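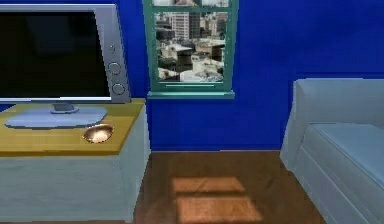 Welcome to the Prado Street Movie Club! We get asked the same things over and over (we love it, keep asking), so the answers are all on one page now. Last updated Sep 12, 2021.

## What kind of movies do you show?

Old ones, mostly. Silent comedies, black-and-white mysteries, musicals with far too many staircases – if it was made before color was normal, we're probably going to get to it. We do one "wild card" a season, and last June that was a two-part swashbuckler that had half the room cheering at the sword fights.

## Do I need to know anything about old movies?

Not a thing! Some of our regulars can name every stunt player in a chase, and some had never sat through a silent picture before they joined. Both kinds are great company.

## When and where do you meet?

Every other Thursday at 7 p.m., upstairs at the Clivholm Building. Doors open at 6:30. Use the side entrance on Petitz Lane, and if it's locked, ring the top bell and give us a minute to get down the stairs. There's an elevator at the back of the lobby.

## What does it cost?

Membership is $53 a year and covers every regular screening. A single evening is $12, and you can put that toward a membership if you sign up the same night. Kids under ten get in free with a grown-up.

## Who picks the movies?

The members do. Each spring we put out a long list and everyone votes. Anderson Damasceno adds up the votes and builds the schedule, and he has a real gift for pairing a short with a feature. The train short before the train mystery was his idea, and people still bring it up.

## Can I suggest something?

Please do! Write the title and year on a card at the sign-in table, or email us. If you know where a good copy can be found, add that too. Some of these movies are only around in very worn prints, and a lead on a cleaner one makes our week.

## Do you play music with the silents?

Yes. Most of the time we use the recorded score, but twice a season we have a live pianist. Those nights fill up fast – the room holds 67 – so reserve your seat early.

## Can I borrow movies from the club?

Members can. Our lending shelf has 300 titles on disc, sorted by director. Take two at a time and bring them back by the next meeting. A few of the discs won't play on newer machines, and those have a yellow sticker on the spine.

## Is there food?

Popcorn and coffee are on us. You can bring your own snacks too, but skip anything in a crinkly bag during the silents.

## What is the Skoveveck Weekend?

Our yearly trip! We rent the old lake lodge at Skoveveck, watch movies until much too late, and argue about them over pancakes. Sign-up sheets go out to members by email, and guests are welcome if there are beds left.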